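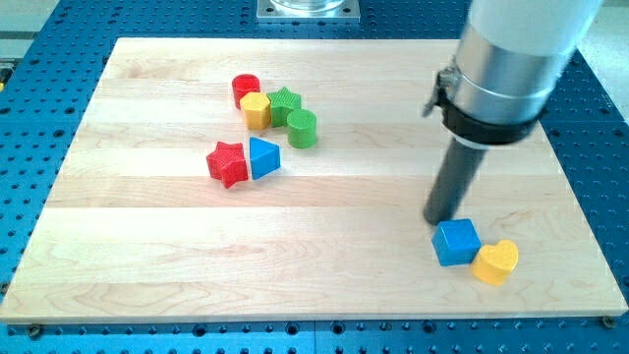
Sourdough notes, April, the rye batch

Started at 6:40 a.m. because I couldn't sleep anyway. This is the fourth try at getting the shared starter to behave in the Valtcombe kitchen, and I want it all written down before I forget which jar was which (again!). Melati, if you're reading this, the jar with the blue tape is yours and I did not touch it.

Starter came out of the fridge last night at nine and got fed equal parts water and whole rye. By morning it had doubled and smelled like apples and a little like nail polish, so I gave it another small feed and left it on top of the fridge for three hours. Second rise was much nicer. Domed top, lots of bubbles up the side of the glass, yogurt smell. I should have been doing the second feed all along, which Retno told me back in the winter and I ignored.

The dough

Went with 2,000 grams of flour total, mostly bread flour with the Latuheru rye making up the rest. Latuheru grinds it coarser than the last bag we had and it drinks water like crazy. I held back a cup of water at the start and ended up putting all of it in, plus a splash more. Salt went in after the rest. I let the flour and water sit for 36 minutes before adding anything else – it was supposed to be 30 but Faizal called about the oven rental and you know how he is once he gets going on thermostats.

Folds: four sets, half an hour apart. First one was a mess, like folding wet cement. Second was better. By the third it was holding a shape and pulling away from the tub, and I got the nice windowpane thing when I stretched a corner. Fourth one I probably didn't need, but I had my hands wet already.

Room was cold this morning. Dough temp after mixing was 74 F, dropped to 71 by the third fold. I put the tub in the turned-off oven with the light on and it crept back up. Note for next time: warm the water more. I keep writing that and I keep not doing it.

Shaping

Cut it into four. Two rounds, two long ones. The rounds came out tight and I was very pleased with myself, and then the first long one stuck to the bench and tore along the side. Patched it with a fold and put the seam down. Used rice flour in the baskets this time, way more than looks sensible, and every single one dropped out clean later on. Do that forever.

One round and one long loaf went in the fridge overnight under shower caps. The other two I proofed on the counter and baked the same day so we'd have a comparison.

Baking, same-day pair

Oven at 480 with the pot inside for close to an hour. Lid on for 25 minutes, lid off and down to 440 for another 20. The round sprang up well and opened along the slash. The torn one opened along the tear, of course, and has a big lump on one side that looks like an elbow. Crust good on both. I cut the round too early (I always do) and it was a bit gummy in the middle, but by the evening it had settled down and was lovely with butter.

Baking, overnight pair

Straight from fridge to pot, same times. Slashing cold dough is so much easier! The blade just glides. These two were darker, with those tiny blisters on the crust, and noticeably more sour. Crumb was tighter than the same-day round, I think I let them go a little long. They had 13 hours in the cold. Next time I'll try ten.

What people thought

Mawar liked the overnight loaf best and took half of it home. Settimio said the same-day one was "more like bread," which I'm choosing to take as a compliment. Retno wants more rye and some caraway. I'm against caraway but I've been outvoted before.

To do

Order more of the Latuheru rye, we have maybe enough for one batch.
Find out who took the good bench scraper.
Ask Faizal if the Gikimico oven thermometer is his or ours, it reads 32 degrees off from the dial and I'd like to know which one is lying.
Try the ten-hour cold proof on one loaf and keep everything else the same.
Warm the water!!

Leftover starter is in the back of the fridge, bottom shelf, fed and loosely covered. Please don't screw the lid down tight – Melati's jar went off like a champagne cork last month and I'm still finding bits of it behind the toaster.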